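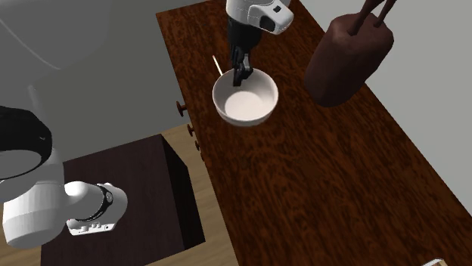 Altska Arm Workcell — Set-up Guide
Section 2: Planning and budgeting before you order

Please read this section before you fill in the order form. Most returns we handle come from a measurement that was missed at this stage. The installation steps begin in Section 3 and they assume that all points below are settled.

2.1 What is in the base price

The base price covers one arm, one two-finger gripper, the controller, the power cable and a licence for the Vukska planning software for one computer. It does not cover the pedestal, the work surface, the emergency stop on a long cable, or delivery to an upper floor. Customers often expect the pedestal to be included, so we ask you to check this line on your quotation.

Note: The licence is tied to the computer and not to the arm. If you plan to replace your computer within the year, replace it first.

2.2 Build the cell in simulation first

We recommend that you make a model of your workplace in Vukska and run the task there before any money is spent on hardware. A trial licence is valid for 30 days. For a simple task, such as picking up a bowl from the top of a low cabinet, this is normally enough time.

1. Measure the furniture that the arm will work on. Take the length, the depth and the height of the top. Measure also handles and knobs, if they stand out towards the side where the arm will be.

2. Enter these dimensions in Vukska under Site > Furniture. If your furniture is not in the library, choose a similar piece and change its size.

3. Place the pedestal beside the furniture. Leave a gap between the two. The arm should never share a surface with a cabinet whose doors or drawers are in daily use.

4. Add the objects the arm must handle, and also the objects it must only avoid. A tall vase near the work area can change which arm model you need.

5. Run the reach test. Points that the gripper can reach are coloured green. Points that can be reached only with the arm fully stretched are coloured amber.

6. Save the result as a PDF and keep it with your quotation. Our sales desk will ask for it.

Caution: Do not plan daily work in the amber area. The arm can go there, but it is slower and it carries less.

Caution: The simulation does not know the condition of your floor. A floor which bends under a heavy person is not suitable for a pedestal without a base plate.

2.3 Choosing the pedestal

The pedestal must be stiff, and its top must be larger than the foot of the arm on every side. You may use our pedestal or have one made locally. If you have it made, send the drawing to us before the work starts. We check it without charge.

1. Decide the height. For most rooms, the top of the pedestal should be near the height of the work surface. Confirm it with the reach test, as a small difference can move a whole row of points from green to amber.

2. Decide on which side the cables will leave. The connector panel is on the foot of the arm, and it must stay free so that you can plug and unplug by hand. Keep 100 mm clear in front of it.

3. Decide if the pedestal will be bolted to the floor. In a rented building, ask the owner in writing. A base plate with weights is possible, but it takes more floor and it is ordered separately.

2.4 Choosing the fingers

The standard fingers are good for boxes and blocks. Bowls, cups and plates with a thin rim need more attention, and we have found three ways to save money here.

Start with the standard fingers and the soft tip covers. The covers wear out and should be counted as a yearly cost.

Test the grasp in Vukska with the real rim thickness. A rim that is modelled too thick will give you a result that is too good.

Do not buy a second gripper at the beginning. Many customers order one and then leave it in the box. It can be added later with no change to the arm.

2.5 Making the budget

Write down the costs in the order in which you will pay them. The currency on our price list is the euro.

1. Deposit for the arm. This is 3,000 and it is due with the order.

2. Pedestal and base plate. Include transport, because these parts are heavy and travel apart from the arm.

3. Electrical work. The arm needs its own socket. An extension lead shared with a heater or a vacuum cleaner is not permitted.

4. Site visit, if you want one. In the region of Trendorach this is done by Thammasiri, and in other places by our own staff. The visit takes half a day.

5. Training for the persons who will use the arm. Plan for two persons at least, so that the work does not stop when one is on holiday.

6. Spare parts for the first year: tip covers, one set of fingers and one gripper cable.

Note: Many customers forget item 3 — and then the arm waits in its crate until an electrician is free.

2.6 Delivery time

The usual delivery time is 23 working days from the day we receive the deposit. Orders placed in September take longer, as this is the month when most schools and institutes order. The pedestal should arrive before the arm. If it comes after, keep the arm in its crate, lying flat, in a dry room.

When the pedestal is in its final position, repeat the measurements from 2.2 and correct the model if anything has moved. Then continue with Section 3, Unpacking.

Text of this section last changed: May 5, 2019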